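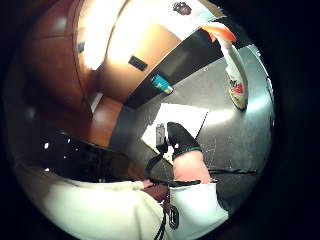
Mawuli Osei

About us

Lodberg Joinery is a small workshop that repairs and refits timber furniture and built-in cabinets. I started the business with one bench and a second-hand table saw, after six years at Kilel & Sons, where I did my apprenticeship. We are now a team of 4.

Most of our work is in older houses: wardrobes, linen presses, sideboards, window seats and kitchen dressers. We also take on school and church halls, usually over the holidays when the rooms are free.

What we do

We reglue joints, replace veneer, match stain colours, rehang doors and cut new drawer runners. Small jobs are done at your place where we can manage it. Larger pieces come back to the workshop on Adugna Street. We don't do upholstery or cane work, but can give you the number of someone who does.

Quotes

Quotes are free within 50 kilometres of the workshop. Further out we charge for travel and take it off the bill if you go ahead. Please send the height, width and depth of the piece, and tell us whether it has been painted. A 20 per cent deposit holds your place in the queue.

Timber

We keep a rack of salvaged boards for patching, mostly from demolition yards. New hardwood is ordered in from Ukov Timbers and can take up to 6 weeks. If you have offcuts from the original job in the shed, hang on to them.

Opening hours

The workshop is open from 7.30 am to 4 pm on weekdays. We close for the last week of November for machine servicing. Ring before you drop anything off, as the roller door is often down while we're spraying.

Page updated Feb 2, 2021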